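The Price of an Empty Table

Every June the Index arrives, and every June we are told how the well-off intend to live. This year's verdict is restraint. Own less, but own it beautifully. The report runs to 300 pages, which is a lot of paper to spend on owning less.

I went to the Trokier showroom to see what restraint costs. A stool was £1,558. It had no back, and I was told this was "a decision". A bowl by Haberkorn came in at £60, the cheapest thing on the floor and the only one I saw anybody pick up.

I-seul Choo, who spent years buying homeware for Arell before she left the trade, is unimpressed. "We sold clutter for a decade," she says. "Then we sold the boxes to put it in. Now we sell the gap where it used to be."

She has a point. The bare home depends on a large cupboard somewhere else -- or on enough money to replace what you threw out in a fit of virtue.
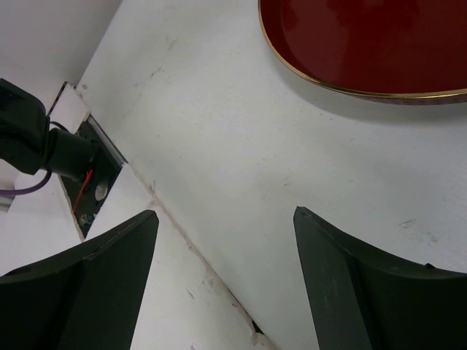 Red, gold rim, plenty of white: one dish with the table almost to itself.

Choo keeps 2 teapots, both chipped, and has no plans to thin them out. The Index does not mention teapots. It does recommend a consultant.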